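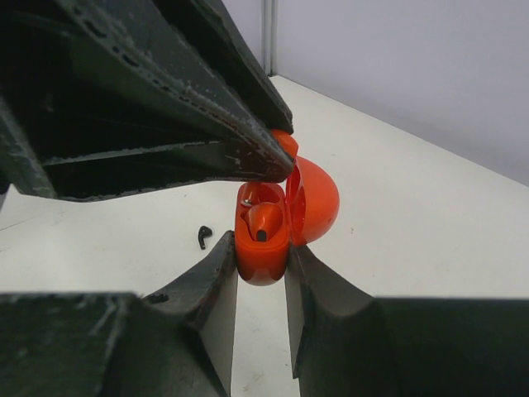 Search this site Search

Projects > Piltach > Collecting demonstrations > Gallery

Piltach: small objects, two arms

In October our group began to collect demonstrations for Piltach, our project on handling small objects with two arms. On this page we show some moments of the work and explain a little how we do it. The page is meant for new members and for our friends at Bretar, who will train the model from these data and have asked us many good questions about them.

A person guides both arms through the task, and the computer saves the movement of all joints together with the camera pictures. One such recording we call an episode. Our goal for the first round is 500 episodes with the earbud case. At the time of writing we have 168 which are accepted.

Why earbuds

We wanted an object that everybody knows and that is difficult for two fingers. The earbuds are small and smooth, and they have a shape which is not easy to hold from every side. The case must be kept still while the lid is moved, so one arm alone cannot do the job well. In an earlier project, Usance, we used bigger things such as cups and boxes. There the operators became good in one afternoon. With the case it took much longer, and also the experienced operators still have bad days.

The instruction for the operator is short: open the case, put the earbuds in their places, close the case. The order of the earbuds is free. We ask only that the operator does not change the plan in the middle of an episode, for the reason that the model would then learn the doubt as well.

The station

We named the station Jia. It is a white enclosure with the two arms on one aluminum rail. The purple cables along the arms are left a little long, so that the wrists can turn without pulling on them. Before every session we check by hand that no cable can come between the fingers.

The moment when both arms have the same object is the hardest to teach. The left finger and the right finger have to push with similar force, or the small orange object will slide to one side. Operators tell us they watch the gap between the fingers and not the object itself.
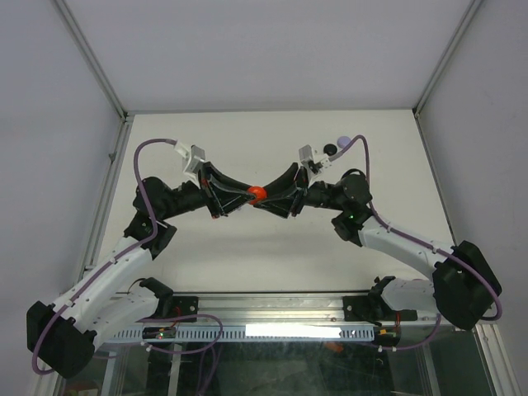 What the wrist camera sees

Each episode is saved from a fixed camera and from the wrists. The fixed view is good for understanding the whole movement, but the objects are very small in it. For the last centimeters the wrist view is more useful. The fingers always take a big part of the view there, and sometimes the other arm also comes in from the side. We keep such episodes. The model will meet the same situation when it works alone, therefore it should see it in the training.

What makes an episode accepted

Ruoxi Zou looks at every recording on the next morning, and she is strict. From the first 80 episodes she accepted only 39. The most common problem was a long pause, when the operator stopped to think with the fingers in the air. A pause of one second is fine. After a longer one we throw the episode away.

A failed grasp is a different matter. If the operator misses the earbud, opens the fingers and tries again in a calm way, the episode stays and gets the label "retry". In the beginning we deleted them all. Bretar asked us to stop doing this, and now I think they were right.

Placing the objects

Between episodes we place the pieces by hand, each time in a new position. It sounds easy, but people have habits. In our first week almost all earbuds were lying in a line, with the stems to the same direction. Now we have a small program that prints a position and an angle, and the operator follows it.

We also mix the colors. With only one color on the table, the model can find "the dark thing on the white" and does not need to look at the shape. In the wrist view below, two black earbuds lie near two small lavender pieces, and the end of the other arm stands above the table on the left. 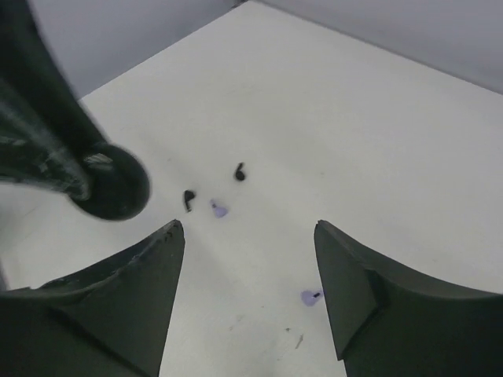
The positions near the table border are not used for now, as the wrists cannot reach there at a good angle. We will add them in the second round, when the new finger tips are ready. The worn fingers will be kept for comparison.

If you want to operate Jia, please write to Ruoxi first. She gives the introduction herself, and the first ten recordings of a new person are for practice and are not counted. Please bring your own notes, and cut your fingernails before you place the earbuds, they are really slippery.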